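Okness Snack Price Survey

A small table of shelf prices for nuts, crisps and dried fruit sold in corner shops in Okness and Illham. Hanne Snorradóttir started it to see how much prices differ between the two towns. Version dated 2019-06-13.

What is in it

There are 112 rows from 21 shops. Each row is one product in one shop on one visit. Multipacks are left out. Products sold by weight from open bins are in a separate file, loose.csv, which has 5 rows so far.
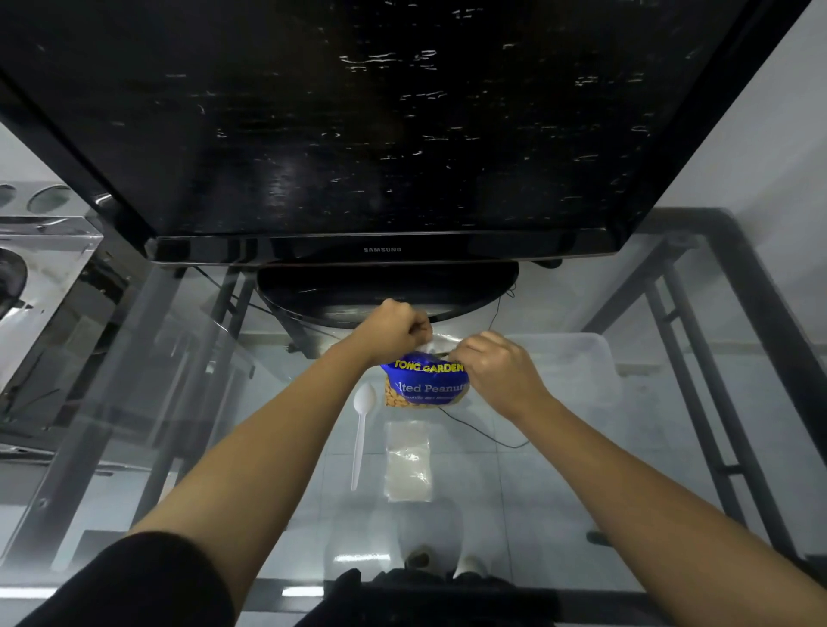

Tong Garden peanuts, blue bag.

Columns

shop — short code, see shops.csv
town — Okness or Illham
product — name as printed on the front of the pack
grams — net weight from the label
price — shelf price, not the till price
offer — yes or no

Known problems

Illham is thin: most of the visits were in Okness. Weights under 70 grams were sometimes read off the shelf ticket, and the tickets are not always right. One shop in Hjaltested got in by mistake and is coded as Illham. It will be moved in July.

The file is UTF-8 with commas between fields. Some spreadsheet programs turn the shop codes into dates, so import that column as text.
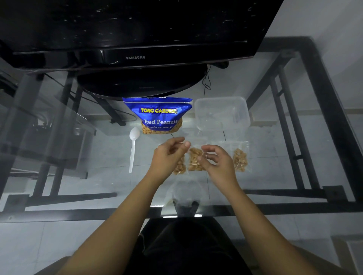 Use and credit

Free to copy and change. Please credit the Jurnetura price group and say which version you used. Corrections are welcome — send the row number and a photo of the shelf ticket if you have one.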